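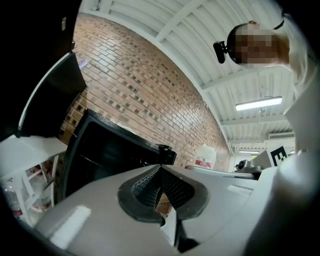

Pruver Opens Demonstration Room for Packing Line Staff in Clakirdale
1/13/23

CLAKIRDALE - Pruver, which packs and ships household goods from its Crichton building, has moved part of its packing staff into a new kind of work. Employees who used to spend full shifts on the line now spend a portion of each week recording everyday handling tasks with hand-held grippers. The recordings are used to train the robot arms the company plans to install at two of its packing stations.

The program, named Flodine, began in December with a small group of employees from the day shift. According to the company, 2,084 recordings had been accepted by the end of that month. Each one covers a single task from start to finish, such as picking up an item, turning it and setting it down in a marked position.

The work is done in a room with brick walls on the office side of the building, away from the noise of the line. Employees hold one gripper in each hand and carry out the task much as they would with their own fingers. Square printed markers allow the position of the tools to be followed while the task is under way.

Pruver said it chose to rely on its own packers for the recordings after an early trial with outside staff gave poor results. Packers know how an awkward item is likely to shift and where it should be held, the company said in a statement, and those habits are difficult to set down in written instructions.

Participation is open to any employee with at least 3 months on the line. Those selected complete a half-day of instruction and then work in sessions of 50 minutes, followed by a break away from the room. No employee may be scheduled for more than 4 sessions in one day. The limit was set after members of the first group reported tired wrists and sore shoulders, and it will be reviewed in the spring.

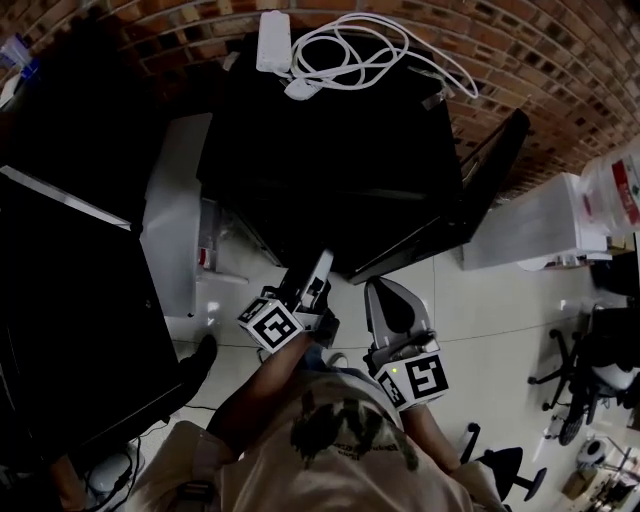

Pay during recording sessions is set at the same rate as line work, with shift premiums kept in place. Time spent in the room counts toward seniority. The company had first proposed a separate job title for the work but withdrew that plan after employees asked what it would mean for their place on the line if the program were to end.

Employee representatives at Crichton said they support the program in its present form, though they have asked for clearer terms on two points. The first concerns the recordings themselves, which can include an employee's hands, clothing and voice. Under the current policy, sound is removed before a recording is stored, and recordings may not be used to measure the speed or performance of any person. The representatives want both rules written into the site agreement.

The second point concerns staffing once the arms are in use. Pruver has said that no positions will be cut at Crichton as a result of the first installation. Packers at the two stations are to be moved to inspection, repacking of returns and supervision of the arms. The company has not made the same commitment for later stages, and the representatives said the matter will be raised again when talks resume.

Some changes are already being felt on the floor. With experienced packers away from their stations for part of the week, supervisors have had to redraw the shift plan, and newer employees have been asked to cover items they had not handled before. Pruver acknowledged that the first weeks were uneven - orders containing glassware were delayed on several occasions - and said that an additional float position has been approved for the day shift.

Employees who wish to take part in the next group may sign up with their shift supervisor. Places will be assigned by seniority, and those not selected will remain on the list for the following round. Staff working nights may apply on the same terms, although all sessions are held during the day for now.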